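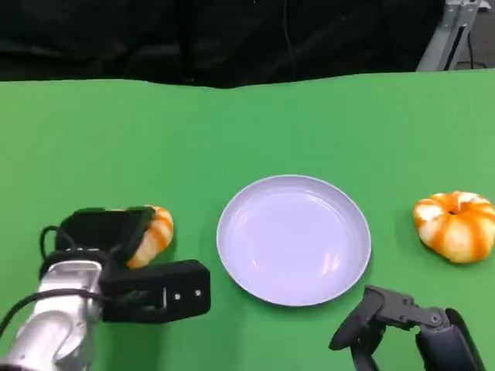
Figure 4. Green work surface in front of a dark backdrop.

4.2 Salting time and the texture of grilled eggplant

The most exciting result of the whole study came from the plainest step in the recipe. We cut eggplants from two growers, Mackay and Lirholm, into thick rounds, salted them on both sides, and left them on racks before grilling. Rounds salted for 36 minutes came off the grill creamy in the middle with a firm, smoky edge, and our tasters loved them. Unsalted rounds soaked up far more oil and often fell apart when turned.

Variety mattered less than we had guessed. The Lirholm eggplants were larger and had more seeds, yet after salting the tasters could hardly tell them from the Mackay ones – a lovely surprise, as home cooks usually buy whatever the store has. Bitterness scores were low for both growers, salted or not, which fits what many cooks already suspect about modern eggplants.

Across the full project we collected 3301 taste ratings at two sites, Skodik and Joltthorpe. The Joltthorpe panel liked its eggplant softer and gave its best scores to rounds grilled for about 8 minutes. Skodik tasters preferred a shorter time and a good deal more char. We did not expect such a clear split between the sites, and we would love to see it tested with other vegetables. Zucchini is the obvious next choice, although its higher water content may call for less salt and a hotter grill.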